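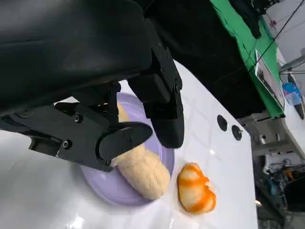
Keeping bread fresh and using up the ends

Store bread at room temperature, out of direct sun and away from the stove. A bread box or a paper bag inside a cabinet works fine. Plastic keeps the crumb soft but ruins a crisp crust within a day.

Do not put bread in the refrigerator. It goes stale faster there than on the counter. If you won't finish a loaf in 2 days, slice it and freeze it. Put a sheet of wax paper between every couple of slices so you can pull them apart without thawing the whole bag. Loaves I froze in January were still good for toast when I got to the last bag.

Rolls

Freeze rolls whole. To bring one back, run it quickly under the tap, shake it off, and heat it at 350 degrees until the crust firms up. Eat it soon after. It will not reheat well a second time.

Stale ends

Cut into cubes, toss with oil and salt, and bake on a sheet pan, turning once. For crumbs, dry the bread fully in a low oven first, then grate it or use a blender. Crumbs made from damp bread get moldy in the jar.

Cleaning the bread box

Empty the crumbs every week. Wipe the inside with white vinegar and leave the lid open for nearly 90 minutes before putting bread back. If you find mold, throw out the whole loaf and wash the box with hot soapy water.

Updated 2022-06-15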